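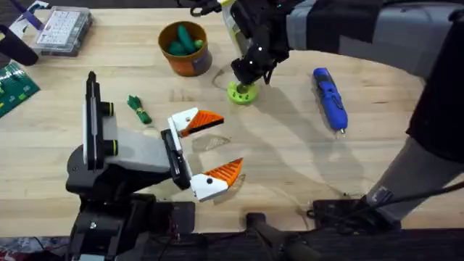
Project report: A place for everything on the worktable

1. Why we did this

Our shared worktable had a storage problem, in that all storage took place on top of it. Bottles stood wherever the last person let go of them. The brief asked us to pick an everyday annoyance and reduce it. We picked the one under our elbows.

2. The table

The top is wood, in pale butcher-block strips, and it is a nice table when you can see it. Our first survey, done in January, found 40 loose items on it, including 9 bottles and a spoon that is still unclaimed. We had planned to chart these by category. The chart had a very tall bar marked "other," so we left it out.

3. Homes for things

The rule was that anything staying on the table needed a fixed spot. The bottle with the yellow label was assigned to the lime-green round base, the one with the dark holes in its top. The orange pot with the dark brown rim got a place at the far side of the table. Its label patch is too worn to settle any arguments about what belongs in it, so we argued.

We compared two layouts, which we named Plellell and Tesik after a long meeting that should have been a short one. Plellell put everything in the middle, within easy reach and also in the way. Tesik pushed things outward and left open wood for working on.

4. Results

We timed a full reset of the table under each layout. Plellell took 960 seconds and Tesik took 875. We were hoping for a more dramatic gap and ran the Tesik trial again, which gave us a worse number and a lively discussion about stopping while ahead. The second run is in the appendix.

5. Problems

Labels facing the wall. People who put a bottle next to its base and consider the job done. One group member counted as both of these problems and has asked to stay anonymous.

6. Next steps

Try Tesik for a full month with people who didn't design it. Find out about the spoon.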